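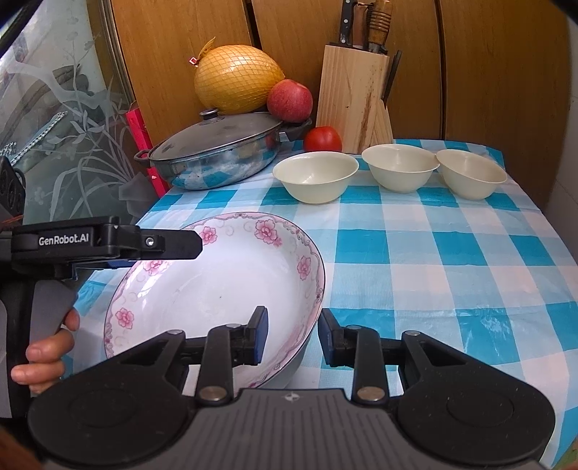 Photo: Naima Abou Zeid

Television Comedy and Drama, Unit 4
Handout: Set Dressing and Continuity in the Multi-Camera Sitcom
October 2016

Reading for this unit is the Truslow chapter on standing sets, pages 17 to 33. Bring your copy to the section meeting.

1. The standing set

A standing set stays up for the whole season. In most family sitcoms there are two, a living room and a kitchen, and a third space (the swing set) changes from week to week. Writers learn early to move scenes into the standing sets, where the lighting is already hung and the camera positions are known.

The kitchen does a lot of work. It gives actors something to do with their hands, it has a reason for people to walk in and out, and a table can hold four characters facing the cameras if one side is left open. Look for that open side when you watch the Banico pilot.

2. Dressing and props

Set dressing is whatever furnishes the room. A prop is anything an actor handles. The same object can change category between drafts of a script, and when it does, responsibility for it moves to a different department. 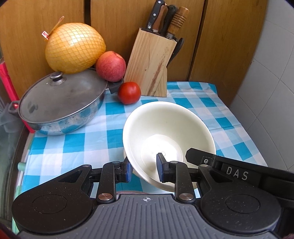 Dressing also tells the viewer who lives in the house. Štefanec calls this "background biography" and argues that audiences take it in without noticing. Ordinary things are enough for it: a checkered tablecloth, a knife block, a pomelo and a peach near a plain bowl would suggest a kitchen in daily use before anyone has spoken. Compare the bare counters in the second season of Drerilano, where the father has moved out.

3. Continuity

Scenes are taped more than once, and the editor cuts between takes. The script supervisor logs props, hand positions and line changes. Food is the usual problem, as it gets eaten. Terms to know: match, pickup, reset, coverage.

For next week

Watch one episode from the list. Choose a single kitchen scene and write 334 words on how the dressing supports the story. Do not summarize the plot. Papers go in the box outside my office before section.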